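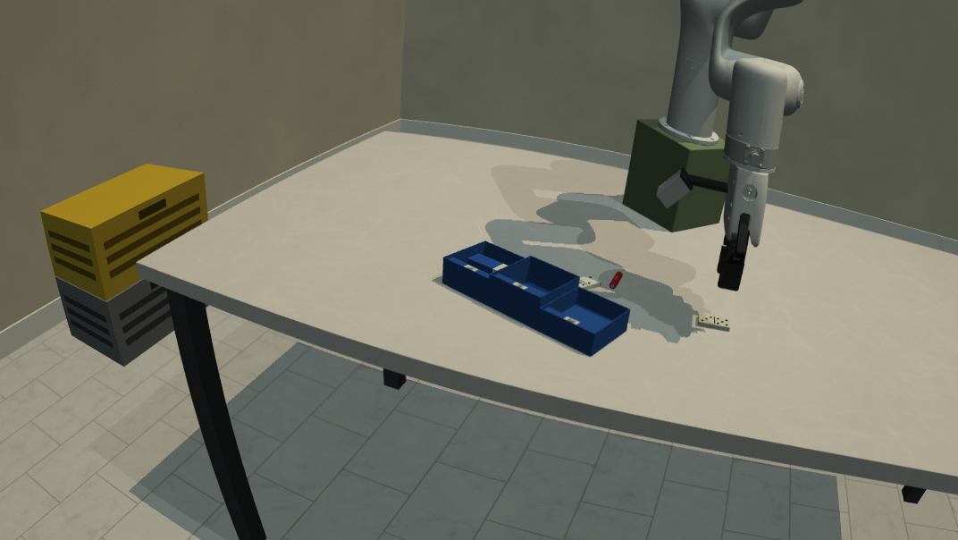
Pramila Sengar would rather people stopped throwing out good tables, and she said so twice at the Jurkero showroom this week before the coffee was even poured. Curved fronts, straight fronts, she didn't mind which. Fix the top, keep the legs, get on with it.

FOR IMMEDIATE RELEASE
5th May

JURKERO OPENS TABLETOP REFINISHING SERVICE TO HOUSEHOLDS

Shops and offices have had it for years, now homes can book too

Jurkero, the furniture repair and refinishing firm, is opening its tabletop service to the general public. Kitchen tables, dining tables, desks, craft benches. Until now the shop took trade work only, mostly cafes and small offices. Bookings open today by phone or at the Tyagi Street counter.

The flat price is $68 for a standard top, up to six feet long. That covers cleaning, sanding or stripping as needed, filling of chips and shallow burns, and a new matte finish. Larger tops are quoted on the spot. Pickup and delivery are extra and depend on zip code. Bring it in yourself and there is no charge for either, obviously.

Turnaround is 10 working days. Longer in August, when the shop runs on a short crew and the school desks come in all at once.

What the service covers
Water rings, heat marks, pen, glue, nail polish. Small chips along the edge. Lifting veneer if the piece is still there (please don't throw the piece away, tape it to the underside). Wobbly legs will be tightened free while the table is in the shop.

What it doesn't
Glass. Stone. Anything with live woodworm. Tops that have been cracked right through will be looked at but no promises. Painted tops can be done but customers should say so when booking, older paint needs testing first and that adds time.

About the finish
The new finish is called Nirari and was worked out in-house over two winters. Low sheen, low smell, wipes down with a damp cloth and dish soap. It comes in five shades from near-white to dark walnut. Matte was the thing customers kept asking for. Gloss shows every crumb and every scratch, and most people who brought in a glossy top wanted it gone.

"I have a table at home that my mother did homework on," said Pramila Sengar, who manages the shop. "It's been refinished three times. It's ugly underneath, there's gum under there, I leave it. The top is lovely."

Sengar said the edges take the most work. A curved front edge can't be run through a machine the way a straight one can so it gets done by hand, start to finish, usually by the same person. The price stays the same either way.
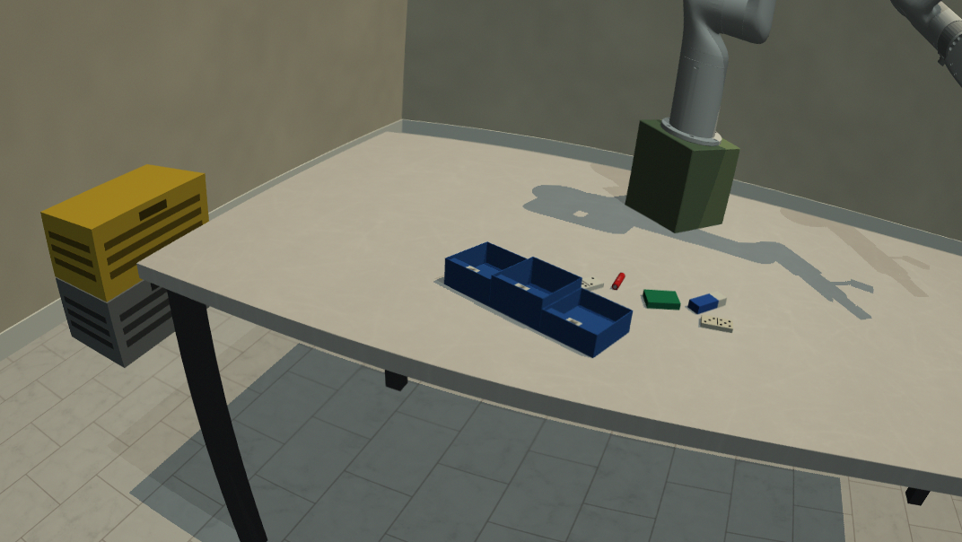 Light top, curved front edge, dark legs.

Care tips from the shop floor
Wait a full week before putting a cloth on a newly finished top. Felt pads under lamps and planters. No bleach sprays, no scouring pads, no melamine sponges, they dull a matte finish in patches and the patches can't be buffed out. If something hot leaves a white mark leave it overnight before doing anything, alot of them fade on their own.

Desks by a window will shift in color over time. Move the things on them once in a while or there will be a neat dark square where the printer was.

Drop-in mornings
The shop will hold 12 drop-in mornings over the coming months for anyone who wants an opinion before booking. Bring a photo, a drawer front, a loose leg, whatever fits in the car. Free, no appointment. The first ones are at the Tyagi Street counter, later dates at the Brellum branch once the parking lot is resurfaced. Dates are posted at both doors.

Gift cards
Available at the counters in any amount. They don't expire. They can be used on tabletops or chair work but not on delivery.

About Jurkero
Jurkero repairs and refinishes furniture for homes, shops and offices from two branches, Tyagi Street and Brellum. Last year the firm returned 2127 pieces to there owners. It also sells wax, felt pads and touch-up pens in the Nirari shades.

Press contact
Pramila Sengar, Jurkero, Tyagi Street. Sample boards in all five shades can be sent on request, please allow a few days. Interviews mornings only, the sanders are off until noon.

ENDS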